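Tagebuch, 6. Oktober 2022

Gestern Abend bin ich viel zu lange im Büro in Zirnow geblieben, aber es hat sich gelohnt, und ich muss das jetzt schnell aufschreiben, bevor es mir wieder entwischt! Seit September sitzen Rosalinda und ich an der Frage, ob unser Greifplaner in der Simulation mit weniger Durchläufen auskommt, wenn er vorher den Raum grob abtasten darf. Von 60 Durchgängen sind jetzt 51 sauber zu Ende gelaufen, vorher waren es 28, und ich habe mich gefreut wie ein Kind (und mir gleich noch einen Kaffee geholt, was um diese Uhrzeit sicher nicht klug war).

Elínborg meinte am Telefon ganz trocken, ich solle erst einmal die Zufallswerte ändern und alles wiederholen. Sie hat ja recht. Das mache ich morgen.

Der Planer tut sich mit Möbeln nach wie vor schwerer als mit den Dingen, die er greifen soll. In diesem Zimmer stehen die blauen Stühle so dicht am Holztisch, dass ich ihre dünnen dunklen Beine beim Abtasten feiner auflösen möchte, und für die kleine weiße Figur auf dem grauen Untersatz ganz links will ich mir mit Rosalinda noch einen eigenen Anfahrweg überlegen.

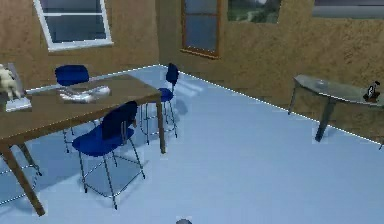
Letzte Einträge
Ein Regentag in Dromport
Besuch von Alfredo
Warum Pakar wieder abstürzt

Kontakt | © 2022 | Nach oben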